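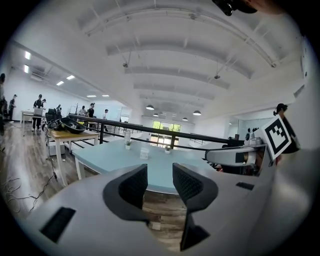
Light gray gripper with two black fingers over a wood floor

Stivdale Health Boards > Kidney & Bladder > Stones
Thread: First kidney stone, stent is driving me up the wall
Started May 2020

kirosb
Hi all, long-time reader of the back pain board, first time in this section. Sorry if this rambles, I've slept maybe three hours.

So I had what I thought was a pulled muscle, right side, under the ribs. I put a heating pad on it and went to bed. At 2 in the morning I was on the bathroom floor trying to find any position at all that helped (there wasn't one) and throwing up. My wife drove me to the ER at Podelitz and she couldn't come in because of the visitor rules, so she sat in the parking lot with our dog, Pan, who had jumped in the car and wouldn't get out.

CT showed a stone stuck partway down. They sent me home with pills and a strainer, it didn't budge, and then I had some fever and they brought me back in. Ended up with the scope and the laser, and now I've got a stent. The surgery part was fine! I was out, I woke up, I had crackers. It's the stent. Every time I pee I get this shooting ache up into the kidney, and I feel like I need to go again the second I've finished. Pink in the toilet too, comes and goes.

It's supposed to stay in nine more days. Is this what it's like for everybody? Did anything help? I work at a desk (at home right now) and I've been up and down so much I should just move the laptop in there.

Kiros

MK_Fung
Oh you poor thing. Yes, that is a stent, that's exactly how mine felt. I've had three of them now and the kidney ache when you pee was there every time, the urine can back up the tube a little when the bladder squeezes. My urologist told me not to push and not to wait until I'm bursting, and that took the edge off. Sit down to go, even if you normally don't. Lean forward a bit and take your time.

Heating pad on the back, warm shower, loose pants. And ask them about tamsulosin if they didn't already put you on it. There's also a bladder spasm pill but it dried my mouth out so badly I quit after a few doses.

Pink is normal from what I was told, and it gets worse after you've been moving around. Ketchup-colored or clots, call them. Fever again, call them right away, don't post here first!

Mei-kuen

kirosb
Thank you!! They did give me tamsulosin, I just hadn't understood what it was for, I thought it was to help the stone and the stone is gone so I stopped. Starting again tonight after I call the nurse.

wenhsiung_au
Welcome to the club. Drink water. More than you think. I aim for three liters a day and I have a big jug on the counter with lines on it, and if I haven't hit the last line by dinner I stand there and finish it off.

Also cut out spinach, nuts, chocolate, tea, beets, and dairy. Calcium stones are made of calcium. I gave up cheese and milk after my second stone and have been clean since October.

tsang_fy
Going to disagree with Wen-hsiung on the dairy. My dietitian told me the exact opposite, that calcium you eat WITH a meal grabs the oxalate in the gut so it goes out the other end and doesn't get to the kidney. She wanted me eating more yogurt. It was salt she was after. I was eating canned soup for lunch nearly every day and my urine calcium was through the roof, and when I cut the soup it came down on the next test.

wenhsiung_au
All I can tell you is what worked for me. I stopped dairy, I stopped having stones.

tsang_fy
You also started drinking three liters a day at the same time, by your own account in the other thread. So which one was it?

wenhsiung_au
Fair. Probably both. I'm not going back to milk to find out.

fysu
Hi Kiros, I was a nurse on a surgical floor for a long time (retired now, so take this as a friendly neighbor and not as your care team). Couple of things.

First, did they send the stone off? If they lasered it they usually collect some bits. Ask what it was made of when you go in to have the stent out. A lot of this food advice depends on the type, and a uric acid stone is a whole different conversation from a calcium oxalate one. I wouldn't throw anything out of the fridge until you know.

Second, the water. For stone prevention the thing my doctors care about is what comes out, not what goes in. If you sweat a lot, three liters in might not be enough, and if you have a heart or kidney problem three liters might be too much. Please ask.

Third, pain pills. If they gave you the opioid kind, get ahead of the constipation. I can't say this loudly enough. Constipation plus a stent is a miserable combination.

Feng-yi Su

kirosb
Ha, well, the third point arrived one day too late but thank you. We are working on it.

They did say something about sending fragments to the lab. I'll ask. I don't have heart trouble that I know of. I'm 166 pounds, pretty active, I ride my bike when it's not pouring. That's part of what annoys me, I figured stones were for other people.

Did any of you do the test where you save your pee for a whole day? It's on my discharge sheet for six weeks out and I would love to hear it isn't as gross as it sounds.

MK_Fung
It is as gross as it sounds lol. You get an orange jug and it lives in the fridge or a cooler. I used a cooler in the bathtub with ice packs, my son refused to open the fridge otherwise. Do it on a normal day, eat what you'd normally eat. I was so good on my first one, all salad and water, and the results came back beautiful and told us nothing at all.

tsang_fy
Second all that. Skip the first pee of the morning, collect everything after, and include the first one the next morning. I got that backward and had to redo it.

My first real one was 751 ml for the whole day. The doctor just turned the paper around and pointed at the number. He wanted me over 2000. I would have sworn I drank plenty, I had a coffee mug in my hand all day long, but it turns out I was refilling it far less than I thought. I'm at my goal most days now, still lousy on weekends when I'm out in the yard.

wenhsiung_au
751! That's nothing! No wonder.

tsang_fy
Yes thank you Wen-hsiung, I was there.

kirosb
Okay I laughed and it hurt. Question for whoever, does lemon juice do anything? My mother-in-law dropped two bags of lemons on the porch.

MK_Fung
I do it. Juice of half a lemon in the big glass, morning and night. It's supposed to raise the citrate. My tooth enamel isn't thrilled so I use a straw now. My citrate did go up some but I was also put on potassium citrate tablets later, so don't ask me to prove anything, Feng-yi T. will come after me next.

tsang_fy
I would never. (Which one did it though?)

fysu
Lemon is harmless for most folks and if it gets you drinking more, wonderful. No sugar, or not much. I wouldn't count on it in place of a prescription if they decide you need one.

wenhsiung_au
I tried those Urnard drops from the health store, the "stone breaker" herbal stuff. Tasted like a lawn. Can't say it did a thing and I had a stone two months into the bottle. Save your money.

fysu
And tell your doctor if you take anything like that, please, herbal or not. People leave it off the list all the time.

kirosb
Update for anyone who finds this later. Back on the tamsulosin and sitting down to pee like Mei-kuen said, and it's a lot more bearable. Still there but I can get through a work call. Slept five hours last night. Walking around the block makes it pinker, lying down clears it up, same as you all described.

Now I'm nervous about having it taken out. Mine doesn't have the string, so it's the camera in the office. Awake. Somebody lie to me.

MK_Fung
No need to lie! Numbing gel, a few deep breaths, wiggle your toes. Mine took less time than parking. It's uncomfortable and strange and then you're done, and going to the bathroom afterward is such a relief. It did burn for a day. I also had a crampy few hours that evening that scared me a bit, so have your pain pills in the house and ask beforehand what you're allowed to take.

wenhsiung_au
I'd say it was worse than that. Not terrible but I did say a word in front of the nurse. Mine had a string the second time and I pulled it myself at home in the shower, much preferred that.

tsang_fy
String one was worse for me, I was terrified of snagging it for the whole week. Office one was fine. So there you go, no two of us agree.

fysu
Ask whether they want you to take an antibiotic before. Some do, some don't. And have your wife drive.

kirosb
She's already said she's driving. Pan too I guess. Will report back when it's out, and with what the lab said about the stone. Going to go drink a glass of water

wenhsiung_au
Two glasses.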